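Home Contents Previous Next Glossary

Chapter 4: Reading a Cricket Scorecard

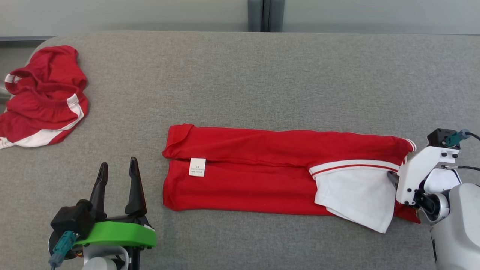

Figure 4.1. Red shorts with a white side stripe.

A scorecard is the shortest full account of a cricket match. It tells you who batted, how long they stayed in, how they got out, and who bowled to them. With some practice you can follow the course of an innings from the card alone.

We will work from one match in this chapter, the July league game between Conville and Stellmont. Conville batted first. Their opener, Kristóf Juhász, has this line:

K. Juhász c Fülöp b Ó Ceallaigh 72

The "c" stands for caught and the "b" for bowled. Orsolya Fülöp took the catch and Colm Ó Ceallaigh was the bowler, so the wicket is credited to him. The number at the end is the batter's runs. If a line has only "b" and a name, the ball hit the stumps. "Not out" means the batter was still in when the innings ended.

Extras come next. These are runs the team receives that no batter scored, such as wides and no-balls. Conville had 23 of them, a high figure for a club side — it points to loose bowling, and you should look at the bowling table to see whose it was.

The bowling table gives overs, maidens, runs, and wickets, always in that order. A maiden is an over in which no runs are charged to the bowler. Ó Ceallaigh took 4 wickets for 61 runs. That is a good return in wickets but an expensive one in runs, and a captain would want to know how many overs it took.

Section 4.1 covers the batting lines in full. Section 4.2 deals with run rates, and Section 4.3 with the fall of wickets.

Before you go on, find a card from any local match and mark each "c" and "b" on it.

Comments (3)

Piroska Boros: Does a run out count for the bowler? I can't find it in this chapter.

Emese Orbán: No, it doesn't. It's in 4.1, second page.

Piroska Boros: Found it, thanks.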